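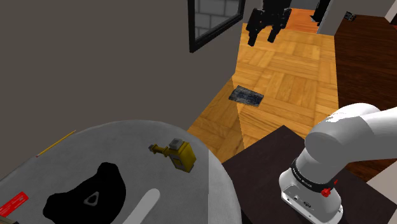
Print | E-mail

Kimutai Kirui paid $400 for a weekend on forgiving himself, and the workbook ran to 46 pages. I read all of them. Page 7 asks you to write a letter to your "wounded inner manager." He wrote it. He still doesn't sleep.

Brolmont, which sells the course, says 2,545 people have finished it – finished, mind you, with no word on how they felt by November.

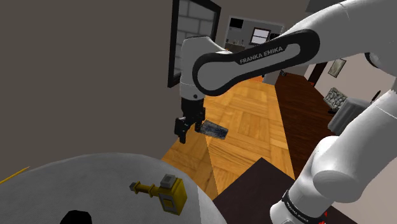 A robot arm over a round tabletop in a computer-rendered home.

Wycliffe Chege, who teaches the Saturday session, told me doubt is "a kind of fear." Maybe. I asked about refunds and he said to let go of the question.

Print | E-mail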